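May
By the Jovaseo food desk

Normunds Juška would like everyone to calm down about leftovers. He spent 11 years running the lunch kitchen at Fustano, a furniture plant in Brostov, and in that time he watched grown adults throw out perfectly good rice with the look of people leaving a burning building. He has since turned his annoyance into an evening class. It is full until fall.

"People think I teach cooking," he says. "I teach people to open their own refrigerator and look inside. Some of them have a hard time with it."

The class meets in a rented room above the Sequeira hardware store, runs for 8 weeks, and has one rule: students may not buy anything for it. They bring what they already have. On the first night this tends to produce a lot of half onions and a certain amount of shame.

Juška grew up in a house where Monday's roast was still turning up late in the week under another name. His mother called it hash, then soup, then, when things got serious, "the pie." He did not find out until he was a teenager that other families had pies with a known recipe.

"She never said leftovers," he recalls. "She said 'supper.' I think the word is half the trouble. You call something a leftover and you've already told it that it lost." 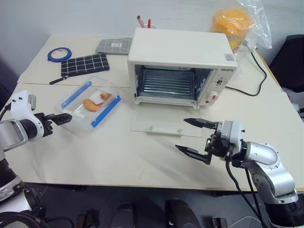
The other half of the trouble, in his view, is the microwave, which he discusses the way some men discuss a former brother-in-law. He owns one. He uses it for soup and for softening butter, and he will defend it on those two counts. Anything with a crust, he says, should be kept well away from it.

"You take a nice piece of pizza, you give it a minute in there, and you get a wet napkin with cheese. Then you say leftovers are no good. What did the pizza do to you?"

His own method for bread is a few drops of water on the crust and a short stay in dry heat. Fries get the same treatment without the water. Pasta goes in a skillet with more oil than you want to know about, and he suggests leaving it alone until you hear it complain. Fish he eats cold, with mustard, standing up.

I ask whether any food is beyond help. He thinks about this for longer than I expect.

"Dressed salad," he says at last. "I have tried. I put it in soup once. I had a bad week after that, socially."

At Fustano he fed two shifts from one kitchen, and the second shift got whatever the first had turned down. This could have started a war. Juška's answer was to write a separate menu for the later crowd and never mention where any of it came from. Baked potatoes from noon came back at night as potato cakes. The plain chicken, which had sat there being plain all through the early shift, was pulled apart and fried with onions and vinegar. After a while the first shift found out and complained that the night people were eating better.

"They wanted to know why they couldn't have the leftovers," he says, still delighted. "I told them, because you haven't left them yet."

Storage is the subject of week 2, and by his account it is the week that makes people angry. Couples in particular. He is against foil, against the deep bowl with a plate on top, and very much against the yogurt tub that no longer holds yogurt. He wants food kept shallow, covered, and in plain sight.

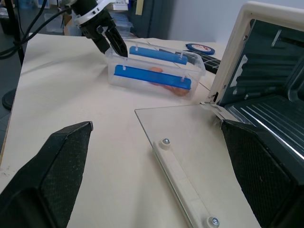
A clear container with blue bars along its long sides.

He also wants a piece of tape with the day on it, and here he knows he is asking a lot. His students will learn to make stock from a chicken frame and toast yesterday's oatmeal in slices (better than it sounds, although it would have to be), but they will not write on tape. One woman told him it made her kitchen feel like a crime lab. He told her that she had brought in a bean dish neither of them could date, so perhaps a lab was called for.

On safety he is less funny and more strict. Rice gets cooled fast and eaten soon. If a thing smells wrong, it goes out, and no speech about waste should stop you. He has no patience with people who treat eating doubtful ham as a moral position.

"Thrift is supposed to leave you alive to enjoy the money," he says.

There is some money in it, too. Juška asks students to keep their grocery receipts during the course, and he claims nearly 40 dollars a month in savings for the ones who stick with it. I ask what he does with his own. He says he spends it on good cheese, forgets the cheese at the back of the shelf, and has to use it up in sauce. 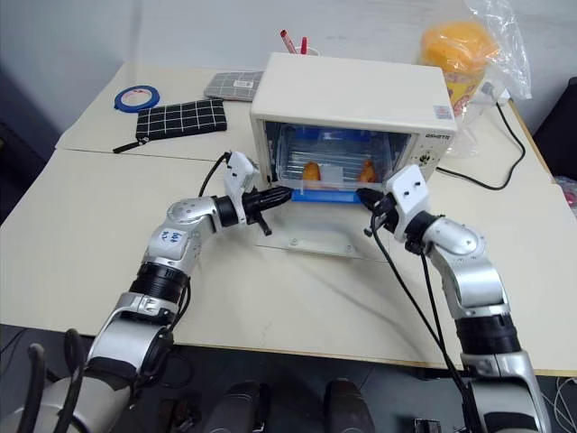
A former student who asked to stay unnamed takes a dimmer view of the whole business, and told me that the class had ruined dinner parties for her, because she now spends the last hour working out what the potatoes could become. She has twice been caught asking a host for the bones. She signed up for the second course anyway.

Juška is pleased to hear it. The second course is on freezers, and he warns that it gets personal. Everyone has something down there from an earlier stage of life, he says, and in his case it is a goose.

"I know what I should do with it," he says. "I know exactly. Ask me again after the holidays."

He then offers me lunch, which he says is potato cakes, and declines to say what it was before that.

Last updated: May, 8:40 a.m.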